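Noseo Children's Learning Pages
Storage and Sorting: What Is a Bin For?

A bin is a large open container with a floor and four walls. People use bins in homes, schools, shops, and warehouses. The word may bring trash to mind, but most bins hold things that someone wants to keep, move, or find again.

Why are the walls sloped?

Look at the sides of a storage bin the next time you see one. Many bins are wider at the top than at the bottom. Sloped walls make it easier to reach inside, and a small object that lands near the edge can slide down toward the floor. Empty bins with sloped walls can often be stacked one inside another, like paper cups. The Claslow warehouse keeps 500 bins, and when they are empty they fit along a single wall.

Why do bins look scratched?

A bin that is used every day does not stay new. Boxes scrape the walls as they go in and out, and hard corners leave thin lines. Paint may wear away in patches. These marks are called wear. A worn bin can still do its work well, provided that it has no cracks or sharp edges.

What is a mixed bin?

Some bins hold only one kind of thing — 200 identical boxes of crayons, for instance. Others hold objects of many shapes. These are called mixed bins. In a mixed bin, a stiff box keeps its straight edges wherever it is placed. A curved object may lean to one side and leave a gap beneath it. Cloth is different again, for it folds and crumples and has no fixed shape of its own.

The gray bin shown with this section is a mixed bin. Find the long blue box near the middle, and then find the crumpled orange item. Which of the two would be easier to draw from memory?
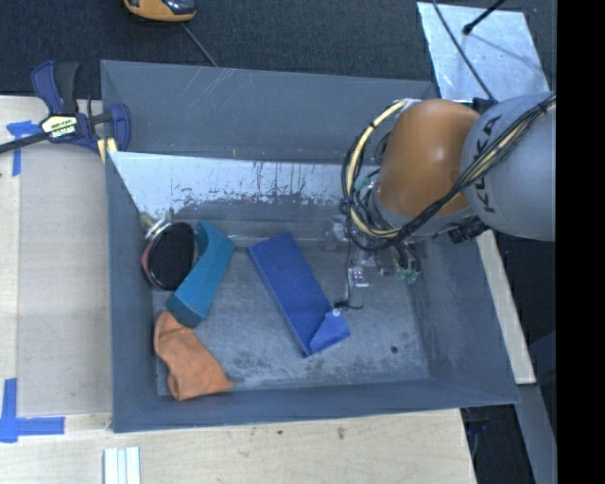 Try it yourself: sort a mixed bin

You will need a large box or tub and several safe objects from around your home or classroom. Ask an adult before you begin.

1. Place the objects in the box without arranging them.

2. Look down from above. Write down which objects are easy to see and which are partly hidden.

3. Take the objects out one at a time. Notice whether the others move.

4. Sort the objects into groups. You may sort by color, by shape, or by whether they are stiff or soft.

5. Put everything back, starting with the largest object. Allow about 60 seconds for this step.

Words to know

Concave: curved inward, like the inside of a bowl.

Diagonal: slanting from one corner toward another.

Wear: marks left on an object by use.

Page last reviewed February 22, 2019.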